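White brick and a warm wood floor

I have been wanting to write about brick-effect panels for ages, and now I finally have an excuse, because the little room at the back of the house in Distcombe is done! Well, nearly done. There's a bit of skirting behind the door I'm pretending not to see.

It started with a visit to my friend Svend Grímsdóttir over in Drernthorpe. Svend had put white brick panels up in the hallway (an awkward, gloomy hallway with no window) and I walked in and just stood there with my coat on, grinning at the wall. I went home and measured our back room that same evening.

I'd always thought of fake brick as a bit naff, the sort of thing you'd find in a burger place. But paint it white and it's a different animal. The bricks go soft and quiet, and the lines between them catch the light and turn a lovely pale grey. In the morning the wall looks nearly flat, and by four in the afternoon every single brick has its own little shadow. I keep wandering in with a cup of tea to check on it!
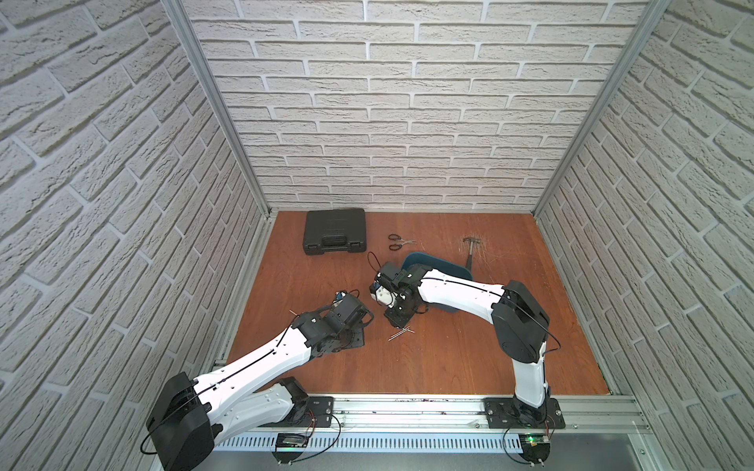

The floor was the bigger argument. I wanted something pale, and Troels wanted something with a bit of life in it, and I am big enough to admit that Troels was right. A reddish, orangey wood with the grain showing is exactly what all that white needs. With a grey floor I think we'd have ended up with a room like a dentist's. With the warm one it glows, even on a drizzly day, and the marks it picks up seem to suit it.

A few things I learned, in case you're tempted. Paint the deep lines first with a small brush and then go over the faces with a roller, otherwise you'll be poking at missed bits for a week. Do 2 coats, and leave it overnight in between. The corners are the fiddly part, as the rows have to meet at the same height on both walls, and mine were out by a good 12 mm the first time. I had to take a panel down again, muttering. A plain metal trim hides a lot of sins if you can't face cutting everything to match.

Our panels came from Bundgaard, and the paint was a tin of Brureck white left over from the kitchen, which stretched much further than I'd dared hope. The first wall took me 90 minutes to paint, and I enjoyed every one of them with the radio on.

Next up is the landing. Troels doesn't know yet, so if you see him, please don't mention bricks.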